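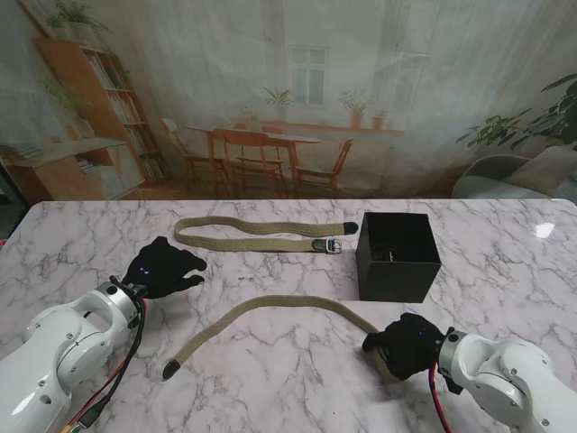
Drarkthorpe wants to put up to 519 batteries in garages around town and call it a power plant. The utility gets to draw on them when demand peaks, and you get a credit on your bill. I've read the Zekley contract twice and I still can't find the size of the credit.
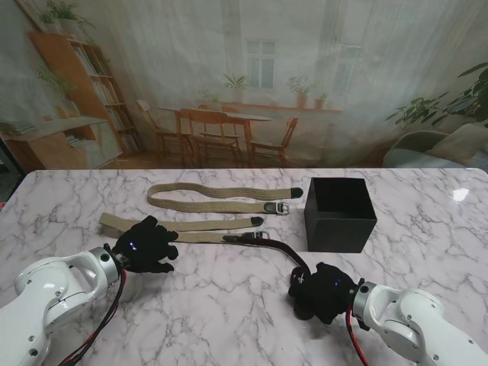

Belts and an open box on the table.

Last January the pilot signed up 113 homes. Fine. How many of those batteries had any charge left when the power went out that Saturday evening? I asked. I was told the data was "being reviewed."
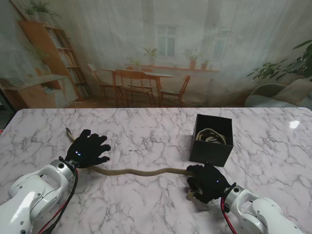 Mahmoud Farouk, my neighbor on Camargo Street, got 200 dollars for joining and thinks I'm a crank. Maybe so. But his battery is his backup, and he has signed away the right to say when it gets used.

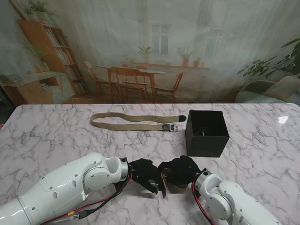

Photo: Skaten

I'd support this if owners could hold back half their charge, in writing. Until then I'm keeping my noisy old generator.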